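Saturday Gallery | Taking Things Apart | Hardware

2019-03-23
By Urszula Głowacki

Print this page | E-mail to a friend

The Brollimus parts morning began, as they all do, with Everaldo Miranda asking who had the good screwdriver. Solveig Bakke had the good screwdriver. She has had it since January and regards the matter as closed.

On the bench was a Dell desktop with its cover off, one of 7 bought for 40 pounds the lot from an office clearance. Kerstin Åberg's plan is to make four decent machines out of them and feel smug for a week. My own plan was to drink tea and hold the torch, a job I have now been promoted out of twice.

If you have never looked inside an office computer, it's a lot like the cupboard under the stairs. There's a perfectly sensible layout in there, and then there are the cables. Guangming Guo maintains that each one goes somewhere for a reason. He also maintains that 63 is no age at all to be crawling under desks, so I take his views with a biscuit.

Do keep the screws in a saucer. Do not use the saucer for anything else, Everaldo.
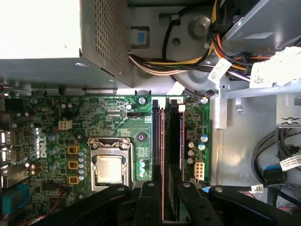

Power leads taking the scenic route over the green motherboard.

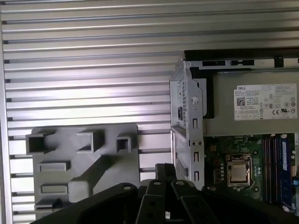 Processor in its socket, and the Dell label on the power supply, with print for younger eyes than mine.

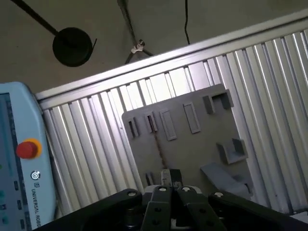

The light grey board and its slot holders, with the ribbed metal panels behind.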